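Clelix Lab Course, Unit 9: Planning with Deformable Objects

Handout for the Bunville section

1. Why bags are hard

A rigid part has a pose, and a planner can work with six numbers. A trash bag has no such thing. Its shape depends on where it is held and what it rests on. In the liner task we do not try to model the whole sheet. The planner tracks the bin rim, the two grippers, and the part of the bag edge near each gripper.

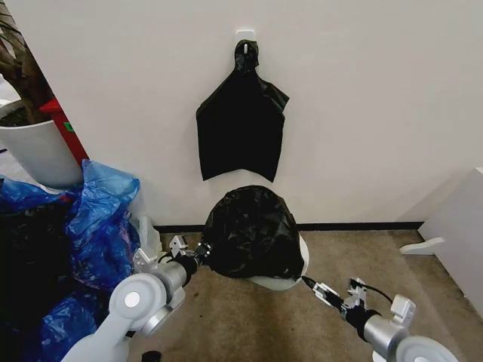
2. State and skills

The Teuber planner picks from a short list of skills: reach, pinch, pull, spread, release. Each skill has a start check and an end check. A bag on the wall hook and a bag in the gripper are different states, even when the plastic looks much the same. With one arm idle, its target is still sent every cycle — do not leave it blank.

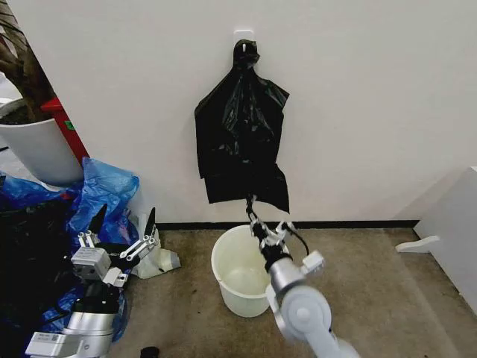
Does the planner need a depth image for every skill?

Only reach and spread use depth. Pinch and pull run on gripper width and motor current.

3. Two-arm timing

Spread is the one skill where both arms must agree. The controller holds the gap between the grippers to a set value and moves both along the rim.
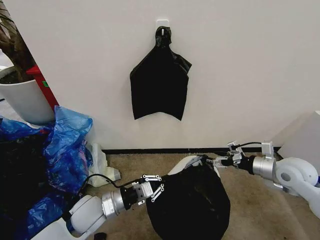 If one gripper loses the edge, both arms stop and the planner goes back to pinch. Set the retry limit to 2 in the Hustitz config file before running your own trials.

Reading for next time: course notes, section 9.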